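Leftover white bar, and the phone that won't stay listed (ticket 207)
October
By Farah Kwok

Opening this one again because Beril closed it as "user found the part," and I did find the part, I just still have no idea what it belongs to! I'm writing everything down as I go so whoever picks it up next doesn't have to ask me the same questions.

Quick background. We're clearing out the small-items cupboard and logging everything in Ulley, our inventory list, before the shelves get moved on Thursday. Each thing gets put on the table, looked over, given an entry and bagged with whatever goes with it. Two items are giving me trouble. One is a smartphone whose entry keeps disappearing, and the other is a long white plastic bar that was at the bottom of the same bin.

1. Phone entry, first try (morning)
Typed it in as "smartphone, shared," hit save, got the green check. Went for coffee, came back, no entry. Jhonatan said he'd seen the same thing with the desk lamps and that it happens if two people have the same bin open. He was in bin 116 and so was I, so okay, fair enough. I asked him to close his and tried again with the phone on the table next to me.

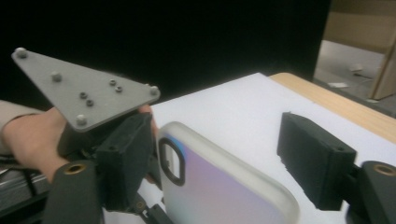
Same result, only slower. It stayed in the list for about 10 minutes this time and then it was gone again — no error, no message, nothing in the trash folder either. I checked the trash folder twice because Solange swears things turn up in there late.

2. Phone entry, second try
Changed the name. "Smartphone, shared" is apparently close enough to an older entry called "smartphones (shared)" that Ulley treats mine as a duplicate and folds it in overnight, or whenever it feels like it. Raíssa spotted that, I'd never have thought of it. I renamed mine with the bin number in front and saved it around lunch. Still there when I looked after the two o'clock call, and still there now, so I'm calling the phone half fixed. I'd like somebody to look at the duplicate rule, though. Folding things together with no warning is a pretty rough way to treat people who've been typing all morning.

3. The white bar
Okay, so this is the one I really need help with. It's long and narrow, milky white, a tiny bit see-through, with soft rounded edges and a faint ridge running lengthwise. There's a small hole close to one end. I went through the Turnard shelf parts sheet and the one for the Ñahui blinds, and I didn't find a match in either (the Ñahui sheet is missing a page, so take that with a grain of salt). Jhonatan votes for blinds anyway. Solange thinks it came out of some kind of packaging and wants to toss it, and I said please don't, not until the blinds are back up!
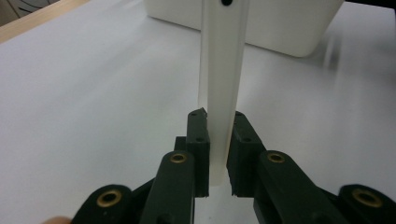 4. What I tried for the bar
Searched Ulley for "white bar," "strip," "slat" and "rod." That gave me 20 results, mostly curtain stuff from the old office. Sent a message to Raretti, who sold us the cupboard inserts, asking if they've ever shipped anything like it. No reply yet. Measuring it is next, as soon as I find out who walked off with the tape measure.

5. Where things are right now
Phone: logged under the new name, please don't rename it back.
Bar: logged as "unidentified, white plastic, hole near one end," bin 116, not to be thrown out.
Still open: the duplicate rule, the missing Ñahui page, and Raretti's answer. Beril, could you leave the ticket open until that last one comes in? I'll add the measurements here when I have them.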